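Gremitside
Home Notebook Projects People Contact

Search this notebook
Enter keywords Go

Bedding notebook - fitted sheets, big bed

February 23, 2018

Back in the bedroom today with the taupe sheet, and I am so glad we moved this work off the test frame and onto a real bed! A frame has no headboard and no wall to squeeze past, and those turn out to be half the job. Corner numbering is the same as before: 1 and 2 at the head, 3 and 4 at the foot, odd numbers on the switch panel side.
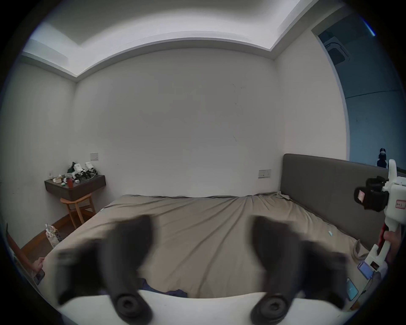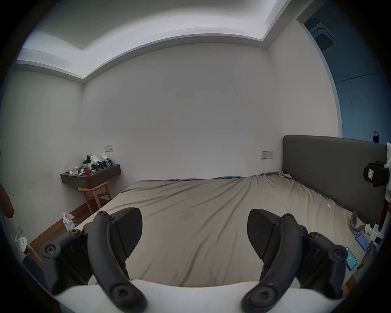

Taupe sheet on the big bed, creased in both.

First thing to write down, before I forget: start at the head. I have always made beds foot first (my mother did, so I do) and I was ready to defend it. But with a tall upholstered headboard you need slack to get your hand down behind the mattress, and if corners 3 and 4 are already hooked there is no slack left to use. Head first, the whole thing went on in one pass. Foot first, corner 2 popped off twice and I ended up kneeling on the mattress, pulling in all the creases I had just smoothed out.

Second: diagonals. Renato has been saying this since October and I owe him a coffee. Hook 1, then go straight across to 4, then 2, then 3. The long creases still form but they mostly run one way, so a single sweep with the forearm takes out a good part of them. Going around in a circle, 1-2-4-3, you push all the spare cloth into the last corner and it sits there in a lump.

Elastic. The Trideo sheet has elastic all the way around and the Kalogeropoulos one has it only at the corners. I expected to like the all-around one better and I do, but the gap is smaller than I thought. It holds beautifully once it's on. Getting it on is harder for one person, as it keeps trying to curl back over your knuckles. With two people there's hardly a difference. Iara thinks a short tab sewn inside each corner would fix it, and she is going to sew four onto the spare so we can try it. Love this idea. Please use a color that shows up against taupe, Iara, I lost the care label twice.

Pocket depth. Written on the Kalogeropoulos packet: 55 cm of drop, which can't be right for the pocket alone. I think they count the tuck. Dardo to measure it flat, unstretched, and then again after a wash. Please write both in the table and not on the back of the packet, we threw out the last packet.

Wash cycles so far: 64 on the oldest sheet. It's gone wonderfully soft and the corners have gone a bit slack, and I would still pick it to sleep on. Bienvenido wants to run it up to 500 just to see what's left. I said fine, if he does the folding.

Folding, speaking of which. We finally have a method everyone can do! Hands inside corners 1 and 2, bring them together, flip one over the other so it nests, then pick up 3 and 4 the same way and nest those on top. Lay it on the bed, turn the elastic edge in until you have a rough rectangle, then thirds and thirds again. The mistake I kept making was shaking it out between steps, and that un-nests everything. Lay it down flat and leave it alone.

Things I'd like to settle next time:

- Does smoothing from the middle outward beat smoothing head to foot? I've been mixing them, so my notes are no good on this.
- Mattress pad on or off. Off is quicker, but who sleeps like that.
- The head end. It keeps bunching on us. I suspect I'm tucking too much under at the head and there's nowhere for the rest to go. Try less tuck.
- Same again with the Gova sheet, which is jersey and stretches like anything. I can't wait for this one.

Engelbert asked whether a top sheet comes into this at all. Not yet - one sheet at a time, or we'll never know which one is causing the trouble. Pillowcases are his if he wants them.

Note for whoever sets up next: pull the bed out a hand's width from the wall before starting, and push it back after. I scraped my wrist on the first go. Clean sheets are on the second shelf, oldest on the left.

E. - I have your stopwatch.

Recent entries
Duvet covers: the burrito roll, second try
Pillowcases, envelope or zipper
Drying a fitted sheet without the ball in the middle
Mattress pad straps
Where the odd socks go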